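A thread about tabletops, for anyone who is at the swatch stage and still happy.

We spent most of the winter choosing a surface. The shortlist was plain white, plain grey, and terrazzo-look with little chips in it. I was for plain white. I am told I was for plain white at some length.

Terrazzo-look won. The shop in Tarnville had it on the wall next to one called Minov, a sort of wet-pavement colour that I still think about when it rains.

The man at Bermúdez said a pattern like that "forgives crumbs". He's right, it forgives them completely. It takes them in and gives them somewhere to live. You find them with your forearm.

Things that have gone missing on it so far: a grey button, a sunflower seed, a painkiller (white, obviously), and the small brown screw that holds the lid on the pepper mill. The pepper mill is now a two-handed job.

I tried to photograph a stain to show my sister. She rang back and asked which one of them was the stain. Fair question. I had to go back in and press them.

Cleaning has become a matter of belief. On plain white you wipe until it's clean. On this you wipe until you feel you've done enough, like leaving a party.

The one thing it cannot hide is a black cloth. You could see a black cloth on it from Mikport. I bought a pack of them in the same week, on the grounds that black doesn't show the dirt. So the dirt is invisible and the cloth is the loudest thing in the room - well planned, everyone.

House rule, agreed by all parties in March: cloths get folded. In half, in half again, edges to the front. There was a demonstration. People nodded.

I've since read 3000 words on folding by a woman who owns, as far as I can tell, one towel and a shelf to put it on. She says to thank the cloth. I have said several things to the cloth.

My own method, for what it's worth: shake it out, lay it flat, find two corners that belong to each other, and give up on the third fold because by then it's the size of a sandwich and keeps springing open.

Someone has just replied that it would be easier to hang them up. There's a hook. It's a nice hook. It has an oven glove on it that doesn't fit anyone.

Someone else asks if I'd pick the terrazzo again. Yes, annoyingly. The pale blue bits are lovely and I refuse to discuss it with the plain white faction, which was me.

Last one, then I'm putting my phone away. State of the folding rule as it stands: 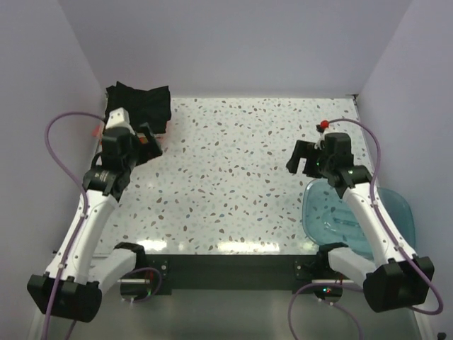
Crumbs & Co
@crumbsofmikport · March · 9:40 pm

Back left corner, in a heap against the wall. If you squint it's nearly a rectangle, and I've decided to count that. Lavender walls holding up nicely, thanks to those who asked.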